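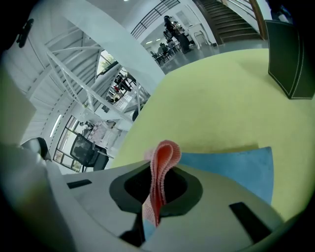

Shrinkage in wool knits: notes for the August talk
Kamran Alipour

Start with the complaint letters. Read the Hiebert one aloud.

Slide 2. Felting and relaxation shrinkage are separate problems. Most of the room will know relaxation, so keep it short.

Slide 3. Wandine trial, 900 garments, 43 returned. Pause here and let them read the table.

Slide 4. Care labels. People skip the symbols and read the words. Ask who has read one this month.

Slide 5. Drying flat. Mention the Bratiron sleeves.

Leave 5 minutes for questions.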